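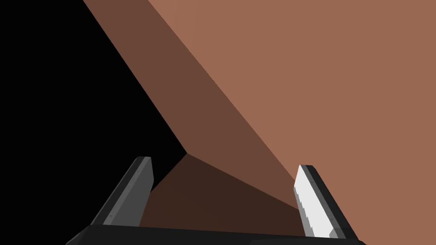

Our project looked at how shade affects the way people judge the size of parcels, and was carried out in Stendau for the second-year packaging module. Corrugated board is nearly always sold in one brown, but customers see it under shop lights and in dim hallways. A plain brown box shows three faces at a corner, each a different brown, and the darker face next to the terracotta one makes the edge between them look sharper. We wanted to know if this changed people's guesses.

Method

We asked 80 people at the Jaraton library to guess the longest side of 2 boxes, one under a side lamp and one under flat ceiling light. Both were 500 mm long. Eun-seong Ra wrote down the answers and I moved the lamp. The first set from February was thrown out - the lamp had been put on the wrong side.

Results

Guesses were higher under the side lamp. Older visitors gave closer answers in both cases. The spread was wide, so we would not rely on the average alone.

Problems

The Girnell tape we used was shiny and caught the light. Matt paper tape would be better next time.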